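Support > Tickets > Billing and metering > Ticket 3012

We use cookies to keep you signed in and to remember your ticket filters. By staying on this page you accept them. Manage settings

Ticket 3012: Water meter reads high, no leak found
Opened by: Jaxon Hiebert
Site: Claltcombe, ground floor unit
Product: Zimau inline water meter, reporting to Menon portal
Status: Open (was Closed, reopened by customer)

Jaxon Hiebert, first entry
The portal says we used 4000 gallons in August. The month before it was 1250, and nothing changed in between. Same number of people, same two bathrooms, same sink in the back. I've already read the help page about running toilets. I did the dye test on both tanks and no color got into either bowl. Please don't send me the link again.

Support, Marloes Van Leeuwen
Thanks for the details. A jump like this is most often a hidden leak. Could you shut the main valve for an hour and note the meter before and after?

Jaxon Hiebert
Did it at 6:30 in the morning before anyone was in. The dial on the meter did not move. The portal, for the same hour, shows 12 gallons. So either water is getting through a closed valve without turning the dial, or your portal is making it up. I know which one I'd bet on.

Support, Marloes Van Leeuwen
The portal fills gaps with an estimate when the radio misses a reading. I've asked for the raw log. In the meantime we pushed a firmware update to your meter, which should correct the issue.

Jaxon Hiebert
Should correct what issue? You hadn't seen the log yet when you pushed it. Now I can't compare before and after on the same firmware.

Ticket closed automatically: update delivered.

Jaxon Hiebert, reopened
Not fixed. Delivered is not fixed. I took my own readings off the dial for four days, morning and evening, and wrote them on the wall next to the pipe. My total is 148 gallons. The portal's total for the same four days is 463. I also swapped the batteries in the radio unit and moved it up onto the shelf bracket, clear of the pipe, as the manual suggests. No difference at all.

Support, Marloes Van Leeuwen
Raw log received. I see 1036 readings for August and a good number are flagged as estimated.

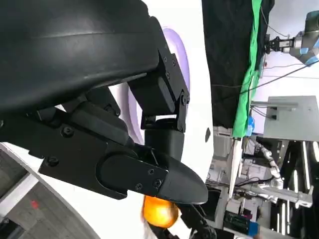
Rianne Hermans: I have the same meter in Siltunmont and went through this in the spring. Check the pulse setting in the portal, under Device, then Advanced. Mine had been set to ten liters per pulse when the meter puts out one pulse per gallon. It won't explain the estimated readings, but it may explain part of the total. Support told me it couldn't be changed remotely, and then it changed.

Jaxon Hiebert
Looked. Mine says one gallon per pulse, so that's not it, unless the screen shows one thing and the billing side uses another. After this month I wouldn't rule it out. Marloes, can you tell me what the billing side has?

Support, Marloes Van Leeuwen
Billing has the same value. I'm passing this to the metering team with the log and your dial readings. The August bill is on hold until they answer.

Jaxon Hiebert
Fine. Please don't let it auto-close again. I'll keep writing down the dial at 7 a.m. and 6 p.m. until somebody shows me where the extra gallons come from.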